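4. The open-day demonstration

4.1 Setting and purpose

The second part of the study took place in May, during the open day at the Raltstead site. The laboratory part, reported in Section 3, had told us how trained operators used the hand-held gripper when they knew the task and had time to practise. We wanted to know how people with no training would use it, and what they would say about it while they did. An open day suited this well. Visitors came in with their own questions, stayed as long as they liked and left when they had had enough.

The demonstration was set up as a living room. Earlier visits to the Tiston workshop, where everything was done at a bench, had shown that guests treated the bench as something to be looked at. They stood back from it and waited to be told what to do. Vanderleia Rangel proposed soft furniture and ordinary household things, and Tiziana Marino chose the tasks. Food was included because it varies in size, weight and firmness, and because no visitor needs to be told how a piece of fruit ought to be handled.

Thirty-seven visitors agreed to take part. Each was given a short spoken introduction by one of two hosts, Daiane Tavares or Přemysl Danko, and then tried the gripper for as long as they wished, up to a limit of five minutes. The hosts had been asked to answer questions but to offer no advice on grip or posture unless a visitor asked for it. Taking part did not depend on finishing any task.

4.2 Tasks

The main task was to move pieces of fruit, one at a time, from the sofa seat to a plate on the same seat. Visitors could take the pieces in any order. We had first planned a fixed order, running from large and firm to small and soft, but dropped it after a trial run with colleagues from Procházka, who found it tiresome and said so. Leaving the order open also gave us something to record, namely which piece each person went for first.

The sofa itself made the task harder than the bench version. A cushioned seat gives way when pressed, so a finger pushed down beside a small object tends to make a hollow, and the object rolls into it. In the bench version the fingertips could be rested on the surface and closed. On the sofa most visitors began in the same way, found that the piece had moved, and then lifted the tool slightly and came in from the side. Several did this without remarking on it. Others stopped and asked the host whether they were allowed to.

Peeled fruit raised a different question. Visitors asked whether they would damage it, and a few preferred to leave it until last or not to try it at all. We noted these refusals separately from failed attempts, as they say more about how people judge the tool than about what the tool can do.

4.3 What visitors noticed

Figure 4 gives the working view during the fruit task. The view differs from the one a visitor has when standing over the sofa, and this difference came up often in conversation. People judged the distance to the fruit by looking past their own hand, and many turned the wrist to see better. Turning the wrist also turned the fingers, which then met the fruit at an angle.
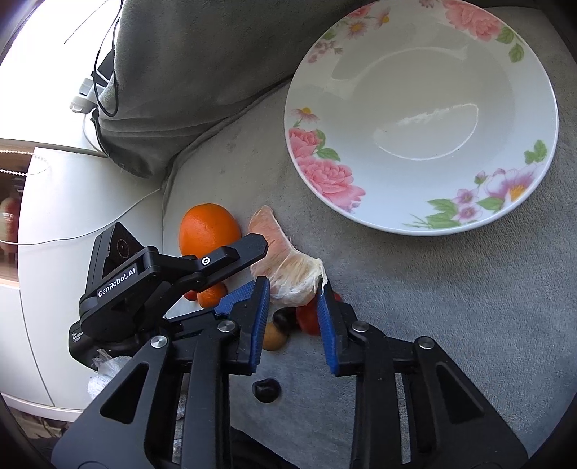 Figure 4. Fruit task on the sofa seat, with the gripper open in front of the fruit and the plate to the upper right.

The large orange was the usual first choice. When asked why, visitors said that it looked easy, or that they wanted to see how wide the fingers would go. The smallest pieces were chosen first by two visitors only, both of whom had used similar tools at work. Children, who took part with a parent beside them, tended to choose by colour.

Comments were written down by the host straight after each turn and sorted later by Miroslava Kushnir. The most common remark concerned effort. Visitors expected to have to squeeze hard, and were surprised when a light pull closed the fingers. The next most common was a question about what the recordings were for. The introduction had covered this, but too quickly, and in the afternoon the hosts took longer over it. Fewer people asked after that.

4.4 Limits of the demonstration

Three points should be kept in mind. The visitors had chosen to come to an open day and were probably more curious about robots than most people. Those waiting could watch the person before them, so later visitors in a group had in effect seen a demonstration by a beginner. Finally, fruit was replaced during the day as it became bruised, and no two visitors worked with quite the same pieces. For these reasons we do not compare completion times with those from the laboratory.

The comments were used in preparing the shorter introduction tested at Treltusia, described in Section 5.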